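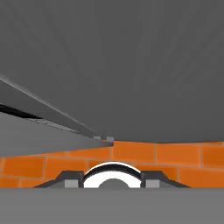

I have a bone to pick with the way we talk about wireless sensors on water mains, and I've been holding it in since September, so bear with me.

Our utility in Plollivbridge put battery-powered leak sensors on 39 valve chambers. Lovely little things. They listen for the hiss of a leak, wake up, pass the message along to a neighbor, and go back to sleep. The sales material (from an outfit called Dasenura) had a map with all these dots joined up by neat green lines, and I'll admit I fell for it. Who doesn't love a map with green lines?

Then winter came and the lines went gray. Six of the chambers had flooded, which chambers do, and a radio under water doesn't talk to anybody. The trouble is that those six were passing messages for everyone farther out. So we had 23 perfectly healthy sensors, batteries full, listening away, and not one word from any of them reached the office. We drove around in a truck with a laptop to collect readings by hand. In sleet!

My opinion, and I know it's an unfashionable one, is that we've gotten way too fond of mesh. Everybody wants the nodes to sort it out among themselves. In a warehouse or an orchard, fine, every node has plenty of neighbors and the messages find a way around. But a water main is a line. A node in the middle of a line has one neighbor on each side, and if one of them drops out there's no "around" to go. You can call it self-healing all you like. It has nothing to heal with.

What I'd do is boring. Put a decent long-range radio in each chamber, get the antenna up out of the hole and onto a post, and let every sensor talk straight to a tower. Yes, it eats more battery. Yes, you need permission for the posts, and the posts are ugly, and somebody will back a trailer into one. I'd still take it. When one sensor dies you lose one sensor, and you know which one to go and look at.

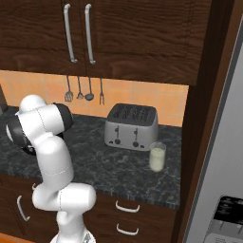
Fraser Menzies read a draft of this and thinks I'm being unfair: the mesh was fine, he says, and what we had was a layout with no spares in it. Put an extra relay above ground every 246 yards, let each node hear two hops in either direction, and a flooded chamber gets skipped without anyone noticing.

Okay, he has a point, and I went back and forth on it for a week. Skipping a hop does work if the radios reach that far. But look at what he's asking for! Extra boxes, above ground, on posts. Once I'm paying for posts I want the simple system on them, the one I can explain to the night crew over the phone.

They went the relay route over in Lomside and seem happy enough, although they've got a full-time radio person and we've got me. I'm told they change a lot of batteries, too. If the budget goes through I'll get to try my version on the Semple line first, where it's all open fields and the tower can see pretty much everything. The hilly end of town is going to be a harder sell.

Contact | Copyright 2019 | Back to top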